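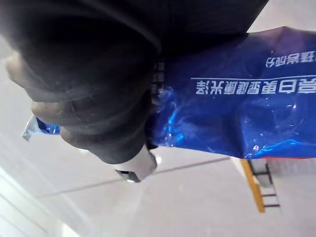 ## Warum wird Brot hart und Keks weich?

Lässt du eine Scheibe Brot über Nacht auf dem Tisch liegen, ist sie am Morgen hart. Bei einem Keks passiert das Gegenteil: Er biegt sich und knackt nicht mehr. Beides hat mit Wasser zu tun.

In der Luft schwebt immer etwas Wasser. Man sieht es nicht, weil es ein Gas ist. Es heißt **Wasserdampf**. Im Bad nach dem Duschen ist viel davon da, im geheizten Zimmer im Winter wenig.

Brot enthält viel Wasser. Von 1000 Gramm Brot können 41 Prozent Wasser sein, das sind 410 Gramm. Ein Teil davon wandert in die trockenere Luft. Außerdem verändert sich die Stärke im Brot, sie wird wieder fester. Deshalb wird Brot sogar in einer Tüte altbacken, nur langsamer.

Ein Keks ist fast trocken. Er nimmt Wasser aus der Luft auf, und der Zucker darin hilft kräftig mit. Zucker zieht Wasser nämlich an.

### Was hilft eine Verpackung?

Durch Papier kommt Wasserdampf leicht hindurch, durch Kunststoff und Metall viel schlechter. Eine Blechdose mit gutem Deckel hält Kekse lange knusprig – wenn man sie auch zumacht.

### Zum Ausprobieren

Lege einen Keks auf einen Teller und einen zweiten in eine Dose. Brich nach zwei Tagen beide durch. Welcher knackt lauter?

Brot und Kekse gehören übrigens nicht in dieselbe Dose. Das Wasser wandert sonst vom Brot in den Keks.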